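Chapter 4
Where the Heat Goes

Every device that uses electricity gives back heat. A lamp does it, a phone charger does it, and a refrigerator does it too, although we buy the refrigerator to make things cold. In the last chapter we followed electric energy into the home and measured how much of it was used. In this chapter we follow the same energy on its way out.

We begin with a small building in the town of Barredo. The public reading room there has one door, two windows and a heater with a power of 3,000 watts. In April the heater was switched off for the season, but the room stayed comfortable on most afternoons. The readers themselves were part of the explanation. A person who sits quietly gives off heat all the time, and a full room of people can warm the air as well as a small heater does. The lamps and the computers added the rest.

Heat leaves a warm object in three ways. In conduction it passes through a material, or from one material to another where they touch. In convection it is carried by a moving liquid or gas. In radiation it travels as waves and needs no material at all. Usually all three happen together, and the engineer must ask which of them is the most important in the given case.

A computer shows the first two very well. The processor is covered by a metal plate called a heat spreader, which takes the heat by conduction over its whole surface. After this the air must do the work, and a fan keeps it moving through the case.

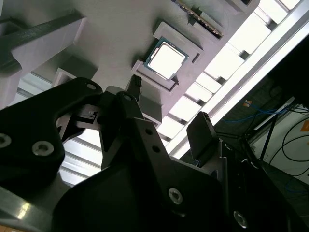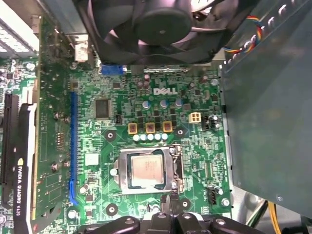 4.1 Conduction in Solids

Take a metal spoon and a wooden spoon of the same length and put both in a pot of hot soup. After two minutes touch the handles carefully. The metal handle is warm and the wooden one is almost unchanged. We say that metal is a good conductor of heat and wood is a poor one.

The same difference can be found in the walls of houses. The old houses of Grollside have stone walls nearly 40 centimeters thick, but stone conducts heat rather well, and the rooms are hard to keep warm in winter. A much thinner wall filled with wool or foam can lose less heat. To compare such walls we need a quantity called thermal conductivity, which we now define.

Plulov School Editions. All rights reserved. Back to top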